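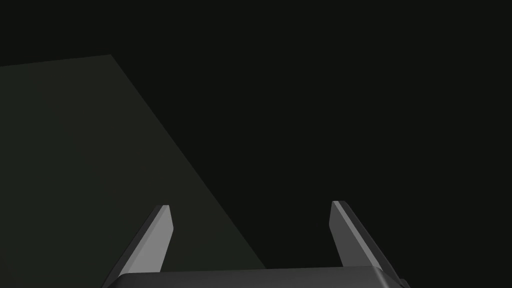 Item 2: simulator view, gripper open, nothing held.

Brencombe Robotics Club
Minutes, 05/03/2024

Chair: Andor Takács

1. Minutes of the January meeting agreed, with the spelling of Kırmızıgül corrected.

2. Simulator. The Nusudeck team showed their work so far. They report 683 practice runs, of which 183 ended in a clean grip. The chair asked what counted as clean and got two different answers. He also said the view was too dark to judge the edge of the flat surface by, and doubted that any of it would carry over to the real arm. The team disagreed. Agreed: one written definition of a grip, then 100 fresh runs, all logged, failures included.

3. Usel competition. Entry form still not sent. Several members felt we were paying to come last again. Vote put off until the new runs are in.

4. Money. £18 left for parts. Request for a second controller turned down.

5. AOB. Shared laptop to be charged before sessions. This was also agreed last time.

Action: Nusudeck team to bring the log, on paper, to the next meeting.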